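Marmalade, again

October 17, 2020
by Nanna Oddsson
4 min read

Quick one as the oven's on. Did the big cupboard clear-out this morning and found six jars of last January's marmalade behind the lentils. Six! I'd been buying the stuff from the shop since August like a mug.

Opened one. Dark, a bit stiff, very good on toast. Better than when I made it, I think, the bitterness has gone rounder. Omprakash says he can't tell the difference but he puts it on with cheese so I don't listen to him.

So now I'm thinking about the next batch. Notes to self, mostly:

Cut the peel thinner. Last time I got bored halfway and the bottom half of every jar is basically planks. Soak overnight, dont skip it. Less sugar, maybe 80 grams less, see if it still sets. Put the saucer in the freezer BEFORE starting.
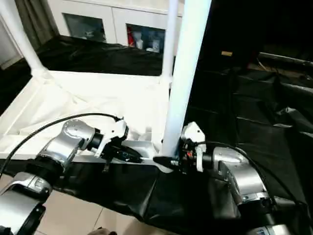
Also need a proper pan. The old one catches on one side and I spent a whole evening scrubbing it with bicarb. Hae-won has offered hers, which is enormous, but it means carrying it back on the bus and I did that once with a casserole and never again. Might look in the charity shops before Christmas.

Jars are fine, got loads. Lids not so fine. A few have gone rusty round the rim and two smell of pickle whatever I do to them. New lids then. Anyone know a place that sells them in small lots? Everywhere wants you to buy enough for a village fete.

Abhishek asked for the recipe in the comments last week, sorry, I did see it. It's my aunt's and she wrote it in ounces with half the steps missing, so I need to type it up propperly first. Will try for next weekend.

Right, timer's going. Crumble.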